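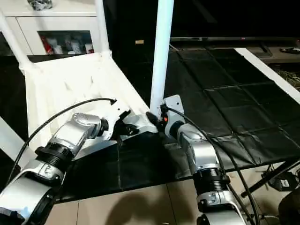 The trouble with saving only the front

By Deepak Prajapati

Every few years somebody proposes to rescue Balberg Terrace by keeping its front wall and knocking down everything behind it. The latest scheme comes from Bachmann, who want 40 flats on the site and have promised that from the pavement we shall hardly notice. I believe them. I am less sure why that should please us.

The terrace has never been grand. It is brick with stone sills, a plain cornice and five doors of uneven width, and the fanlight over the second door has been wrong since it was reglazed. What it does have is its insides: the narrow stairs with their turned balusters, the back kitchens a step lower than the front rooms, the panelling in the end house that was painted brown so many times that the mouldings went soft. You can read how people lived from that sort of thing. You can't read it from a wall propped up on steel with a car park behind it.

The heritage statement sent in with the application runs to 156 pages. I have read all of them, and the interiors get 5. Most of those are taken up with saying that the rooms have been "much altered", a phrase that could be used of any house in the country where somebody has once put up a shelf. Of course they have been altered. The partition on the first floor of the middle house is itself older than the town hall, which we are told is untouchable.

Then there is the money. Bachmann say full repair can't be made to pay, and the figures behind that claim are kept back as commercially sensitive. Perhaps they are right. The same was said of the Clokarard maltings, where the floors were beyond saving until a different owner came along and saved them. I don't claim the two cases are alike in every respect, but I should like to see the sums before I am asked to mourn the staircase.

Supporters of the plan held a meeting in April and showed us a handsome drawing with trees in it. When I asked how the new floors would line up with the old windows, the answer was that two of the upper rows would be "dressed from within". In plain English that means blinds over a concrete slab. Anyone who has walked past Bolasex House after dark will know the look.

There were 139 letters in reply to the first notice, for and against, and a good many of those in favour said that half a building is better than none. It may be. But the council has not yet been asked to choose between half and none. It has been asked to approve half, on the developer's word that nothing else can be done, and it ought to send the papers back and ask for a proper survey of the rooms, house by house, with the repair costs set out where we can all read them.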